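Previx – Serviço Intermunicipal de Águas
@previx_aguas

1/ A Previx dá hoje início a uma série de publicações sobre a qualidade da água na torneira do consumidor, o plano de intervenção na rede para o segundo semestre e os direitos dos utilizadores em caso de interrupção do abastecimento. Solicita-se a leitura integral antes do envio de questões.

2/ A responsabilidade da entidade gestora abrange a captação, o tratamento, a adução e a distribuição até ao limite da propriedade. A partir do contador, a conservação das canalizações e dos dispositivos de utilização compete ao proprietário ou ao condomínio.

3/ Esta distinção tem consequências práticas. Uma parte significativa dos pedidos de esclarecimento recebidos em maio dizia respeito a alterações de cor ou de sabor com origem na rede predial, sobretudo em edifícios com tubagem de ferro galvanizado.

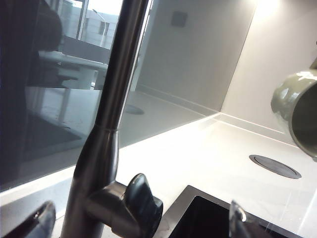
Aveiro, segunda-feira, 11 de julho de 2022
Entra hoje em vigor o novo calendário de controlo da qualidade da água. As colheitas passam a realizar-se também em instalações de consumidores, mediante marcação prévia, e deixam de se limitar aos pontos fixos da rede pública.

4/ A colheita é feita na torneira normalmente utilizada para consumo, em regra a da cozinha. Os técnicos apresentam cartão de identificação da Previx e não cobram qualquer valor no local. Em caso de dúvida, o consumidor deve recusar a entrada e contactar a linha de atendimento.

5/ O plano anual prevê 369 colheitas, repartidas pelas zonas de abastecimento em função da população servida. Os resultados serão divulgados por trimestre na página da entidade e afixados nos balcões de atendimento.

6/ São analisados, entre outros parâmetros, o cloro residual, a turvação, o pH, a condutividade, as bactérias coliformes e os metais provenientes do contacto com os materiais da instalação predial. As análises são efetuadas pelo laboratório Hivitz, contratado por concurso público.

7/ Sempre que um resultado ultrapasse o valor paramétrico, a Previx comunica a situação à autoridade de saúde e ao consumidor envolvido, repete a colheita e averigua a causa. Se a origem for predial, o proprietário recebe um relatório escrito com as medidas recomendadas.

8/ Recomendações gerais para o consumo doméstico:
Após uma ausência prolongada, deixar correr a água fria antes de a beber ou de a usar na preparação de alimentos.
Utilizar apenas água fria para beber e cozinhar.
Limpar periodicamente o filtro da extremidade da torneira, onde se acumulam areias e calcário.

9/ A água com aspeto esbranquiçado que fica límpida ao fim de alguns instantes no copo contém, em regra, ar dissolvido. Trata-se de uma situação frequente após trabalhos na rede e sem relevância para a saúde. Se a turvação persistir, deverá ser comunicada.

10/ A água aproveitada enquanto se deixa correr a torneira pode ser utilizada na rega ou em lavagens. Mantém-se em vigor o apelo à contenção dos consumos durante os meses de verão, em particular na rega de jardins e no enchimento de piscinas.

11/ A instalação de equipamentos de filtragem ou de amaciamento é uma decisão do consumidor. A Previx não comercializa, não recomenda e não certifica equipamentos deste tipo, nem autorizou qualquer empresa a fazê-lo em seu nome. Um filtro sem manutenção pode degradar a qualidade da água que recebe.
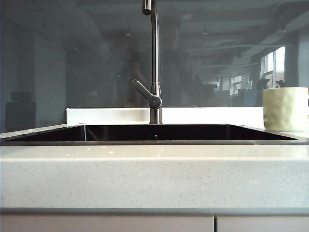
12/ OBRAS NA REDE: SEGUNDO SEMESTRE

Será substituída a conduta distribuidora da zona de Aerts, numa extensão de cerca de 700 metros. O troço atual, em fibrocimento, regista roturas frequentes e encontra-se no fim da sua vida útil.

13/ A empreitada decorre em 2 fases. A primeira compreende a instalação da nova conduta em vala paralela, mantendo-se o abastecimento pela existente. A segunda corresponde à transferência dos ramais, com cortes de curta duração, avisados por escrito a cada morada.

14/ A transferência abrange 74 ramais domiciliários. Os moradores não suportam qualquer encargo com a ligação à nova conduta. A substituição de tubagem no interior das propriedades não está incluída na empreitada.

15/ Durante os cortes, recomenda-se manter as torneiras fechadas e desligar os equipamentos que dependam da rede. No restabelecimento, a primeira água pode apresentar coloração. Nesse caso, não deve ser utilizada na lavagem de roupa até ficar límpida.

16/ O trânsito automóvel ficará condicionado nos arruamentos em obra, com acesso garantido a residentes e a veículos de emergência. A recolha de resíduos mantém o horário habitual, podendo os contentores ser deslocados para a transversal mais próxima.

17/ INTERRUPÇÕES E RECLAMAÇÕES

As interrupções programadas são divulgadas nesta conta e na plataforma Nistement, onde é possível subscrever alertas por morada. A subscrição é gratuita e pode ser cancelada em qualquer momento.

18/ As reclamações podem ser apresentadas no livro de reclamações, em formato físico ou eletrónico, nos balcões ou por correio. As mensagens privadas enviadas a esta conta não constituem reclamação formal nem suspendem prazos de pagamento.

19/ Os consumidores que pretendam disponibilizar a sua torneira para colheita podem inscrever-se em qualquer balcão, indicando o número de cliente e um contacto telefónico. A inscrição não garante a seleção, que depende da distribuição geográfica das amostras.

20/ O regulamento do serviço e o tarifário em vigor estão disponíveis para consulta nos balcões e na página da Previx. As questões colocadas em resposta a esta série serão respondidas nos dias úteis, durante o horário de expediente.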